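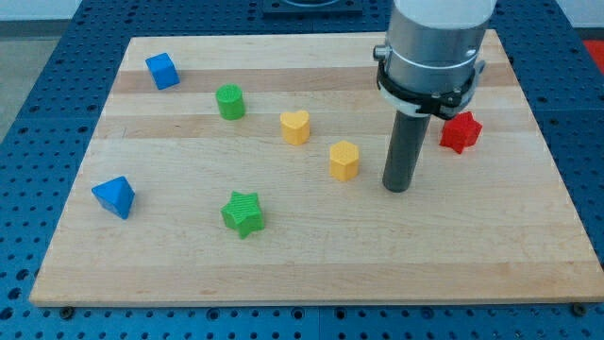
Hondari Ramo ring: tap your fingers, skip the screen

Posted in: Wearables, Input devices
September, by the Gruvura desk

The Ramo is a ring that reads small finger movements and turns them into commands for your phone. Tap thumb to finger and the music pauses. Slide along the knuckle and the volume drops. Hondari says it will save you from digging in your pocket on the train, and I can see the appeal, though I've heard the same promise from a drawer full of gadgets.

It knows seven gestures out of the box. You can add five more in the Sala app, provided you're willing to sit and repeat each one until the app is happy. I'd want to know how well it tells a deliberate tap from somebody picking up a mug, and the product sheet doesn't say.

Battery life is given as up to 387 hours on standby. Standby is a generous way to measure a thing you are meant to be using all day - there is no figure for normal wear.

What you get
Ramo ring, charging dish, short cable, sizing card
Works with: recent Android phones and iPhones
Sizes: small, medium, large (no half sizes)
Water: fine for hand washing, not for swimming
Sala app: free, but an account is required

That last line bothers me. A ring that controls a volume slider shouldn't need my email address, and Hondari is vague on whether the movement data stays on the phone. Ask before you buy.

Customer ratings so far: 1,303. Most were left within a month of purchase, when everybody still likes their new toy. Returns are accepted if the ring is unmarked, so try the sizing card first and keep the box.

We use cookies to remember your basket and measure visits. Manage your choices or accept all.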